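Can a polling place open late and still count toward the result?

Posted in Elections and Voting by alska_reader

In the August district vote in Vevberg our polling place was supposed to open at 7 a.m. and did not open until 9. The ballots were there but the voter rolls were still at the Ostermann school, on the other side of the river. A lot of people went to work and did not come back. The seat was decided by 16 votes. The district office has put out a statement saying the delay "had no bearing on the outcome." Can they just say that? And is there anything an ordinary voter can do, or does it have to come from a candidate?

Replies

nelia_east

It depends on your district rules, so get a copy of them first. Where I live, and I think Vevberg uses the same text, a late opening does not cancel the vote by itself. The polling place is supposed to stay open later in the evening to make up the lost time. Did yours? If it closed at the normal hour, put that in the complaint before anything else.

A voter can file. You need to be on the roll for that polling place and you need to sign with your address. Our office also wanted a copy of the ID card. There is a deadline and it is short, so do not wait for the party to act.

Ask for the polling place record too. The head of the station has to write down the opening and closing times and how many people voted. In our last vote the total for Nelia East was 1,638 and the record had it broken down by hour, so you could see exactly where the line stopped moving. If yours shows almost no one coming back after 9, that helps you.

Do not argue about who would have won. You can't prove that. Stick to the hours.

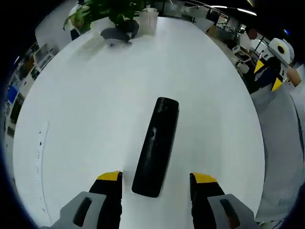 On the white table, between the yellow fingertips.

southbank70

They always do this. Same thing with the bridge vote. The rolls end up in the wrong place and it is always our side of the river. Good luck getting an answer.

old_precinct_clerk

I worked at polling stations for years. The reply from nelia_east is mostly right, but the hourly breakdown is not required everywhere. Some stations only write the final count. The opening time has to be there in any case, and so do the names of the observers. If an observer wrote a remark, ask for that page as well.

On the statement: the office can say what it likes to the newspapers. It is not a ruling. A ruling comes in writing after a complaint and has to give reasons, and you can appeal it.

Get signed notes from people who were turned away, with the time they arrived. Two or three clear ones are worth more than 70 names on a petition.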